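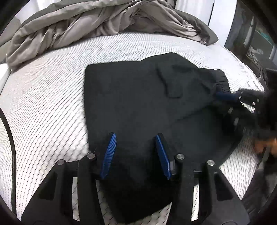

A black garment laid flat on a white bed.

Stornia Residence Hall Linen and Laundry Service
Frequently Asked Questions
Last updated 4/3/22

Who may use the service?
The Linen and Laundry Service is open to all residents of Stornia with a current housing agreement. Guests staying in the Dusanance wing may use the laundry rooms but are not eligible for linen exchange.

What is included in my housing fee?
Each resident receives one fitted sheet, one flat sheet, two pillowcases and one blanket at check-in. Linen exchange is included in the fee. Personal washing and drying are paid for separately by laundry card.

How do I exchange my linens?
Bring used linens to the exchange counter on the ground floor during posted hours. Clean linens are issued item for item. A resident who returns a single pillowcase will receive a single pillowcase. Mattress pads are exchanged only at the end of a term, or earlier on written request.

May I use my own bedding?
Yes. Residents who bring their own bedding should return the issued set unopened within 13 days of check-in. Personal bedding must not be placed in the exchange bins — items sent to the outside laundry by mistake cannot be traced, and the Service does not replace them.

Where are the laundry rooms?
There is one laundry room in the main building and one in the Sekiguchi annex. Both are open to residents of either building. Access is by room key.

How do I obtain a laundry card?
Cards are issued at the front desk. Value may be added at the desk or at the machine outside the main laundry room. The most a card can hold is $100. Balances do not expire during the term of the housing agreement, and any remaining balance may be refunded at check-out.

What happens if I leave clothes in a machine?
Please return promptly when the cycle ends. Staff may move finished loads to the folding table, and other residents may do the same after a reasonable wait. Items left overnight are taken to the front desk and held until the end of the month.

Can I wash heavy coats or comforters?
Large items should be washed only in the front-loading machines in the annex. Rugs, foam pillows and anything soiled with oil or paint may not be washed in any machine.

Is ironing equipment available?
Irons and boards may be signed out from the front desk. They must be used in the laundry rooms and may not be taken to bedrooms.

What if my issued linens are lost or damaged?
Ordinary wear is expected and carries no charge. Missing items, burns and dye stains are billed to the resident's account at the replacement rate posted at the counter. A charge may be disputed in writing before the end of the following month.

When are linens collected at the end of the year?
Final collection takes place in May. All issued items should be placed in the bag provided and brought to the counter before keys are returned. Residents staying through the summer will be sent separate instructions.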